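Compact crossover, rear tailgate won't stay shut on the dash - running log

Ticket opened 01/03/2020 by Sinan Bilgin
Car: Rellero crossover, automatic, powered tailgate
Status: see bottom

Okay, starting this as a proper log since my messages to the dealer keep getting lost and I'd like it all in one place. The car is a Rellero, the small crossover, bought through Arnier as an ex-fleet car. It's been a good car and I still like it a lot, which is partly why this is driving me up the wall.

What happens is that the dash shows "tailgate open" while the tailgate is shut. Really shut. I can hang off the thing and it doesn't budge. The warning comes on after a few miles, the cargo light comes on with it, and if I'm going slowly enough I get the chime as well. Then it clears by itself, sometimes at a junction, sometimes not until I park. If it happens to be showing when I walk away, the car won't lock with the fob and gives me the long sulky beep.

First thing I did was the obvious stuff. Opened and shut it a bunch of times, by the button, by the fob and by hand. Wiped down the latch and the striker (the metal loop the latch grabs). Emptied the cargo area and took out the rubber mat in case it was holding the lid up a hair. No change, warning was back on the next drive.

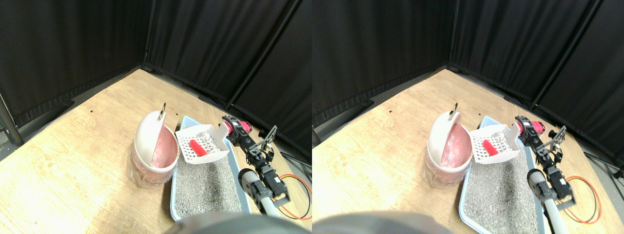 Can you keep driving with the tailgate warning on?
Arnier's service desk told me it was fine for short trips as long as I'd checked by hand that the tailgate was latched, and to keep the cargo area empty until they'd looked at it. They also said to lock the car with the key blade if the fob refused, and that part works every time.

Entry 2. First visit to Arnier. They had the car for a morning and plugged it in. One stored fault, tailgate latch signal, listed as intermittent. They cleared it, greased the latch, and sent me off. I drove home with no warning and felt pretty pleased with life. It came back the next time I took it out, on the bumpy bit of road by the rail bridge, and I said a word I won't type in a ticket.

Entry 3. So bumps matter! I spent an afternoon driving the same loop and noting when it happened. On smooth road, almost never. On the patched stretch, nearly every pass. Cold mornings are worse than afternoons. Rain makes no difference that I can see. I also tried it with a friend sitting in the back with her hand flat against the trim, and she said the tailgate wasn't moving at all when the warning came on. That made me think wiring, or the little switch inside the latch.

Entry 4. Called Arnier again with the notes. The person on the desk was nice about it but wanted to order a whole new latch before testing anything, and the price was 300 plus labor. I asked whether the warranty covered it. The fleet history makes that messy, apparently. The car came off a company lease, and the cover was registered to the leasing firm, Zimar, and never moved over to me. So now I had two problems, the tailgate and the paperwork. If you're buying one of these ex-fleet, ask for the warranty transfer in writing before you drive it away. I got a handshake and a free air freshener.
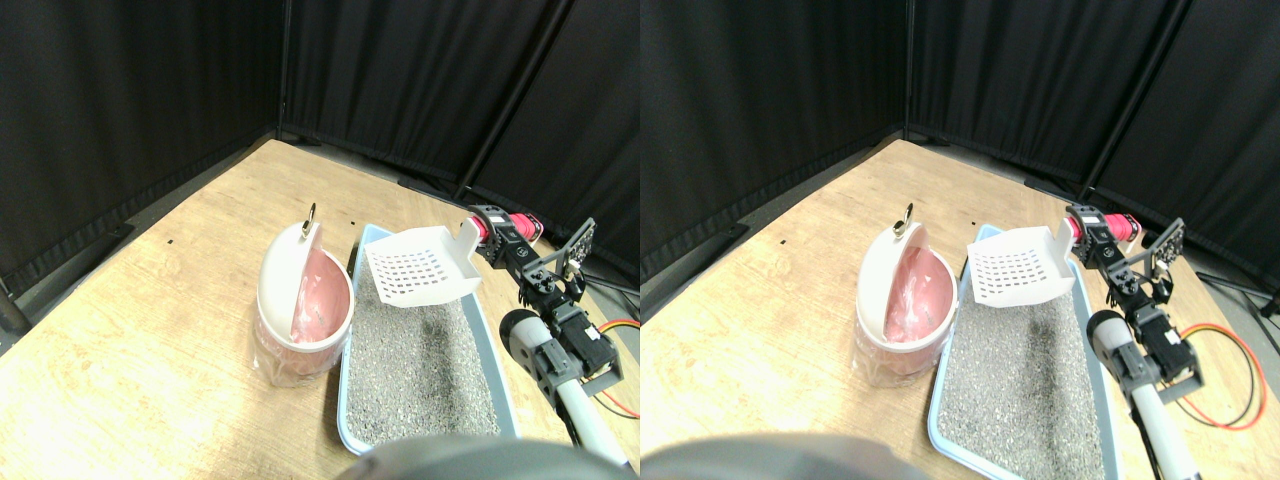

Zimar did answer, I'll give them that. I emailed them the registration, the sales invoice and a phone video of the warning coming on while I'm standing there pushing on a closed tailgate. They needed 14 days to release the record. It felt like forever but they did it inside that, and they sent over the service history while they were at it, which I hadn't asked for.

And look what was in it. The car had a rear bump repair while it was on the lease. Nothing structural, new bumper skin and a striker adjustment. Arnier said they hadn't seen that record when they sold me the car. I believe them, more or less, but it would've saved us a lot of guessing.

Entry 5. March, second visit. This time I asked for a technician to come out to the car with me, and I got one called Rozīte who was great. She didn't plug anything in to begin with. She shut the tailgate on a strip of paper, pulled it out, moved along a bit, did it again, all the way around the seal. Tight on the left, loose on the right. Then she wiggled the rubber wiring boot up by the hinge with the ignition on and the warning popped up straight away. Wiggle, warning. Wiggle, gone. I nearly hugged her.

Her theory was that there were two things going on. The striker had been set 3 millimeters too far out after that bumper job, so the latch was only just making it to the fully closed position. And one of the wires inside the boot had been pinched when the trim went back on, so any bit of shaking could break the signal. Either one alone might have given a warning now and then. Both together gave me my life for the past few weeks.

What got done:
Striker loosened, moved in, and tightened again.
Trim off, boot peeled back, damaged section of wire cut out and a new piece put in.
Boot refitted with the loom sitting in its clip.
Tailgate closing position relearned (open all the way, hold the button, wait for the beeps).
Fault memory cleared.
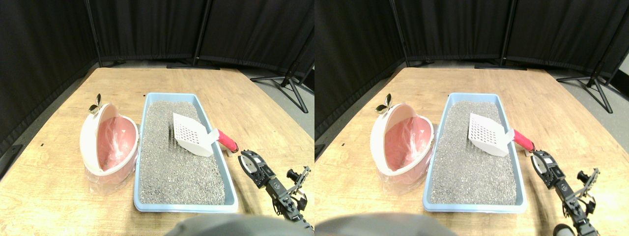 No new latch needed, so the quote for that got torn up. With the warranty record moved over to my name the wire repair was covered, and they did the striker as part of the same job. I paid for nothing except a coffee from the machine, which was awful.

Entry 6. Been out on the loop again. Did the patched stretch over and over, windows down, radio off, listening for the chime like a crazy person. Nothing. Then I did 100 miles over the next few days, including two properly cold starts, and still no warning. The fob locks the car first time. The tailgate sounds different when it shuts too, more of a thump than a click.

One small leftover. The powered close now stops and reverses if I press the button while the car is parked nose-up on my driveway. It works fine on the flat. Rozīte thinks the relearn should be done again with the car level, and I did ask for it back in a bit of a hurry that day, so that could be on me. It's booked in with my next oil change.

Status: main fault fixed, leaving the ticket open for the driveway thing.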